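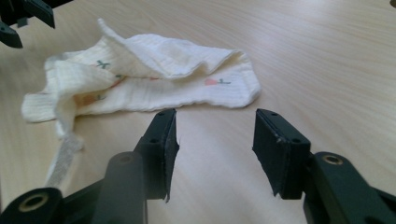

Figure 3. View from the camera on one of the hand-held grippers, with a bunched cloth on the table and both fingers open.

4.2 Collecting the cloth demonstrations

All of the cloth demonstrations in the Dostel set were given by hand. The demonstrator holds one gripper in each hand and carries out the task directly on the table, and the arms are only brought in later, when the trained policy is run. We also recorded a smaller set by remote control with the Ala leader arms. The two sets share the same task list, and we compare them in Section 5.

The task discussed in this section is flattening and folding a small cloth. A demonstration begins with the cloth dropped on the table in a heap. The demonstrator has to find an edge or a corner, pull the cloth out until it lies more or less square, and then fold it in half twice. We gave no instruction about which corner to take first or how many times the cloth could be regrasped. Early trials with a fixed order of grasps had produced very regular data, and policies trained on it stopped moving whenever the cloth landed in a way the script had not covered.

The starting state matters more for cloth than for the rigid objects in our other tasks. In Figure 3 the cloth is folded over on itself and most of its print is hidden. A strap trails from it across the table, and from this viewpoint it is hard to say which part of the outline is a true edge and which is a fold. Demonstrators dealt with heaps of this kind in one of two ways. Some lifted the topmost flap and let the rest hang, so that a corner came free. Others pinned one part of the cloth with the left gripper and dragged the outer layer away with the right. Both were accepted. We labelled each demonstration with the method used, but the labels were not given to the policy.

Eight people took part, all of them members of the Lau site or students working there. Each had a short practice period before recording, and none of the practice attempts were kept. Most demonstrators found the folds easy and the first grasp hard. The gripper fingers are flat and much wider than a fingertip, and a thin cloth lying close to the table tends to slide in front of them. The usual remedy was to close the fingers a little way in from the edge, which raises a ridge of fabric that can then be held. The habit shows up clearly in the recorded finger widths, and the trained policy copies it.

We recorded 1305 demonstrations of this task. Of these, 123 were removed before training. The most common fault was a loss of tracking when one gripper passed close over the other, followed by demonstrations in which the demonstrator's fingers touched the cloth. We kept demonstrations with dropped corners and failed grasps, provided that the demonstrator recovered and finished the task. Leaving these out in an earlier version of the set gave a policy that could not recover from its own mistakes.

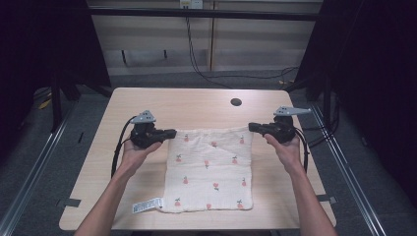

Figure 4. Head-level view of a demonstrator holding the top edge of a cherry-print cloth with the right gripper; the left gripper is near the opposite corner.

A second viewpoint was recorded from above the table at head level (Figure 4). It gives the whole outline of the cloth and the position of both grippers, which the gripper cameras often lose once the fingers are close to the fabric. The head-level view was used for checking demonstrations and for marking the end of the flattening stage. It was also used as a policy input in one of the variants reported in Table 2. In the other variants the policy sees only the gripper views, in the same way that the arms see the table through their own wrist cameras.

The cloths were ordinary light printed cottons bought for the purpose. Care labels were left on. We had considered cutting them off, as a label can be mistaken for a corner in the gripper views, but a robot folding laundry will meet labels, and we preferred to have them in the data. Cloths were changed between blocks of recordings, and a cloth that had become badly creased was ironed before it was used again.

Demonstrating by hand was much quicker than remote control. The median hand-held demonstration took around 58 seconds, counted from the first movement of either gripper to the release after the second fold. With the Ala arms the same demonstrators were slower at every stage, and the gap was widest in flattening, where they had to judge the tension in the cloth by eye. With the grippers in hand they could feel when a corner was caught, and tended to stop pulling before it slipped.

There is a cost to this. The hand can reach poses that our arms cannot, and it can move faster than they are allowed to. We ran every demonstration through the arm model and slowed down the sections that broke the speed limit. Where a pose was out of reach, the demonstration was cut at that point, and only the part before it was used. Most of the cuts fell in the second fold, when demonstrators turned the wrist far inwards to bring the two corners together.

The resulting data were used to train Grellow without any change to the network described in Section 3. Starting heaps for the evaluation were made by dropping the cloth from a fixed height, with the table and lighting left as they were during collection.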